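Jodia faucet filter sleeve, and the small espresso machine we use it with
5 Dec 2018

The water here is hard, so I wanted a filter for the kitchen sink before buying another bag of descaler. The Jodia is a white plastic sleeve that pushes up over the end of a gooseneck spout. It cost $35. Fitting it takes two hands and some patience, and the joint needs a wrap of clear plastic to stop it dripping.

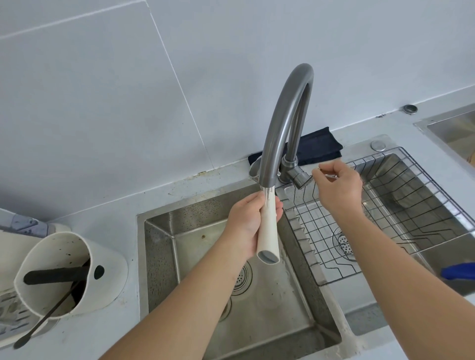 Clarent Coffee Club
Equipment Reviews

Flow drops a little with the sleeve on. Filling a kettle is slower, but rinsing cups is fine. I change the insert every seven weeks. It pulls off easily when you need to get a big pan under the spout.

The espresso machine is a basic one with four push buttons: single, double, power and steam. Ours is held together in places with blue painter's tape.

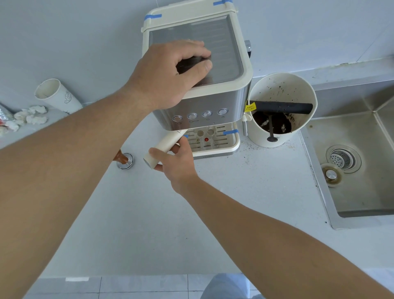 Shots taste cleaner with filtered water, and the steam wand has needed less scrubbing since April. The portafilter still takes a firm turn to lock, and no filter will change that. I would buy the sleeve again, but I wish Jodia sold the inserts singly.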